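Cable ties keep snapping on a bundle that flexes. Wrong tie or wrong method?
Asked by Shiuli Samarakoon in Workshop and Garage
Viewed 659 times

I have a power cord and two low-voltage cables running to a work light on a swing arm over my bench. They are bundled with 4-inch nylon ties. The ties nearest the pivot break every few months, always at the head. The ones along the fixed part of the arm are fine. I pull them tight with pliers and trim flush. Should I buy a heavier tie or stop using ties at the pivot?

3 answers

Pejman Hosseinzadeh
Accepted answer, 33 votes

Stop using pliers. A tie tightened that far is already near its limit, and any movement in the bundle adds load at the head. It also dents the jacket, and on a power cord that matters more than the tie does.

At the pivot, leave a loop of slack large enough that the cables never go straight at full swing. Put one tie on the loop, snug enough that the cables stay together but can still slide a little when you push them with a thumb. Anchor the bundle to the arm on each side of the pivot, well back from it. 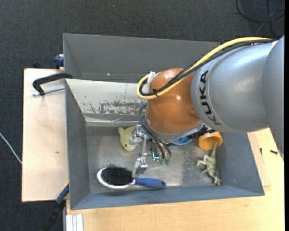 Yellow and black cables looped beside an orange-brown joint, with a small black tie near the bottom of the loop.

For a bench light the loop can be small. Swing the arm through its whole range before you trim anything — if the loop pulls flat at either end, feed in more cable.

Golshifteh Kiani
Answered in April, 23 votes

Agree on the slack. Also check the material. Plain nylon gets brittle in dry air, and a heated garage in winter is dry. I keep ties in the closed bag until I need them. Hook-and-loop straps are better at the pivot if you expect to add another cable later.

Shahab Abbasi
2 votes

just use electrical tape, mine has been on for years

Comment from Roya Babaei: Tape creeps and leaves adhesive on the jacket. Fine on the fixed section, I would not use it where the cable bends.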